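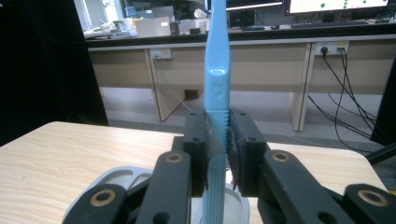
**Ticket 714 – Toothbrush holder won't take the new brushes**
Opened by: Marjatta Tuominen, Curnden guest rooms
Handled by: Aatos Saarela, Harju housewares desk
Opened: December 3, 2018
Status: closed, with one follow-up

**Marjatta wrote:**

Hello, and I hope I have the right desk for this! We bought your white Tanon holders in October for all the guest bathrooms here, 35 of them, and I want to say first that everyone likes them very much. They wipe clean in a moment and they don't slide about the way the old glass tumblers did.

My trouble is with the toothbrushes. We used to put out a thin clear brush from Zarkora, and those dropped straight in. Now we have changed to a light blue plastic one with a ribbed part on the handle (very comfortable to hold, I've taken one home myself), and it won't go down into the opening properly. It stops at the ribs and then leans over to one side. In some rooms it leans far enough that the bristles touch the wall, and I don't like that at all. Is there a bigger holder, or am I doing something silly?

**Aatos replied:**

Dear Marjatta, you have the right desk, and you're not doing anything silly. I'm glad the holders are otherwise behaving themselves. Before I send you anything, could I trouble you to try a few things with one holder and one brush?

1. Take the holder off the shelf and set it on a plain flat table. Bathroom shelves often slope a little toward the sink, and a brush that stands fine on a table can lean quite badly on a shelf.
2. Run your finger around the inside of each opening. There is sometimes a thin line of leftover plastic from the mold, and the fine ridges on a handle will catch on it.
3. Lower the brush in slowly, holding it above the ribs, and give it a quarter turn when it stops.

Let me know where it stops and whether every opening is the same.

**Marjatta wrote:**

Well, I did it all at the breakfast table with my coffee, so please excuse the delay. The shelf was part of it. On the table the brush leans much less, though it does still lean. And you were right about the line of plastic! I would never have found it by looking, but my fingernail caught on it straight away in the two openings at the back. The front ones are smooth as anything, and the brush goes all the way down in those, with the quarter turn. Without the turn it sits a bit high.

I tried three more holders from the linen cupboard and they were the same – back openings rough, front ones fine.

**Aatos replied:**

That is a wonderfully clear report, thank you. It sounds like trimming that was missed on one batch. You can take the line off yourself with an ordinary nail file, the fine side, in short strokes upward. Please don't use a kitchen knife. I did that to my own holder at home and now it has a notch I look at every morning. Rinse it afterward so the dust doesn't end up on the brush.

For the shelves, a small clear furniture pad under the front edge should level things. I'm putting a bag of 100 in the mail to you, no charge, along with 2 replacement holders from the newer batch so you can compare them.

**Marjatta wrote:**

The parcel came, and what a lot of pads! The new holders take the blue brush in every opening, no filing and no turning. I have filed almost all of the old ones in the evenings in front of the television, and they are good now too. I'd still like to swap the ones in the upstairs rooms if that can be arranged, as they get the most use.

**Closing note (Aatos):** Filing plus pads fixed the lean. Upstairs swap passed to the warehouse, and Marjatta will send the room list when she has it. Batch reported to molding.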